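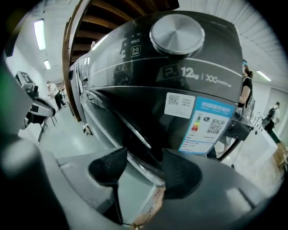
Slamet Ginting stopped reading care labels years ago, he told Lanidero, and put everything on the same warm wash until two jumpers and most of his work shirts had gone out of shape. He said he would have changed his habits sooner if someone had given him one page he could pin up in the kitchen.

Lanidero publishes free home laundry guide after survey of 2,685 households

20th June. For immediate release

Lanidero, the clothing care and repair charity, has published a free guide to washing clothes at home so that they last longer. It is available from its website and from all 20 of its repair shops, and a large-print edition will follow in September.

The guide was written after a postal survey carried out in the winter. Replies came from 2,685 households. Of those that answered the question on temperature, 88 per cent used one programme for nearly everything they washed. Most could not say what the symbols on a care label meant beyond the number in the wash tub. Shrinking and fading were the commonest complaints, followed by prints that crack or peel.

Lanidero's repair shops see the results. Staff say that a good share of the clothes handed in could have been kept in wear for longer with cooler washes and less time in the tumble dryer. Wool felted by heat cannot be mended, and elastic that has perished in a waistband usually has to be cut out and replaced.

What the guide covers

The main part is a single sheet, printed on both sides, that sets out the care symbols and the programme that suits each. Further pages deal with loading, detergent and drying. Readers are asked to leave a hand's width of space at the top of the drum, to measure detergent by the hardness of their water, and to wipe the door seal and leave the door ajar after the last load of the day. A page on stains was added at the request of repair shop customers. It gives instructions for grass, tea, cooking oil and ballpoint ink.

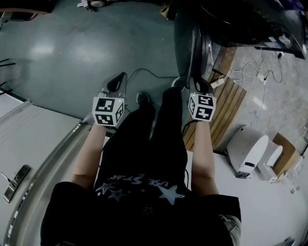
Everyday tops take up more of the guide than any other kind of clothing. They are washed often, usually in mixed loads, and they wear out at the neck and hem first. Dark cotton should go in with other dark things at 30 degrees. Anything with a design on the front, like this black T-shirt with its stars and curved white lettering, should be turned inside out before washing and should not be ironed over the print. Drying on a line in the shade is best, and a dryer on its lowest setting is the second choice.

The instructions were tried out by 625 households before printing. Vītola, the textile testing laboratory, checked the temperatures and drying advice against its own wash trials, and several lines were rewritten as a result. The section on wool was shortened and now recommends airing a jumper between wears.

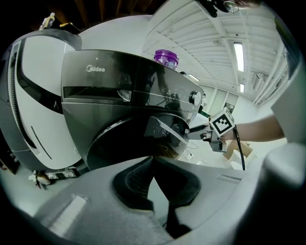
Workshops and translations

Lanidero will run evening workshops in its repair shops from September. Each lasts an hour and a half and covers label reading, hand washing and simple repairs such as darning and replacing a button. Places are free but must be booked. People who attend may bring one item of clothing for advice.

Farkitz, which is paying for the printing, will also send copies to public libraries and housing offices that ask for them. Translations are being prepared by Vallum, and requests for particular languages can be made on the form at the back of the guide.

Notes to editors

Lanidero repairs, resells and gives advice on clothing. The survey was sent by post and could be answered by any adult in the household. A full table of results is available on request, as are printed copies of the guide for review. Press enquiries should be sent to the Lanidero press office through the contact page of its website.

Ends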